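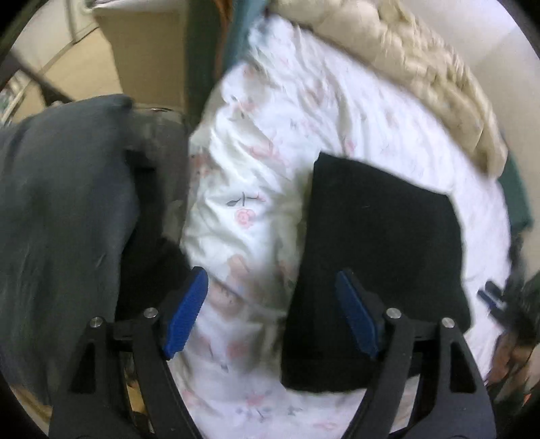 Flondine linen drive back in September

Local News | Community

Flondine's bedding and clothing drive returns in September, organizer Aniela Szczepańska said Monday. Sheets, sweatshirts, knit tops - all welcome if clean. Last year brought in 74 bags, most of them in the final two days. 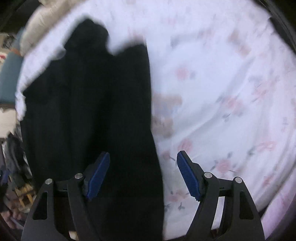

Drop-off is at the old Heitmann store, side door. No pillows this time. Pickup availble for residents over 90, call ahead.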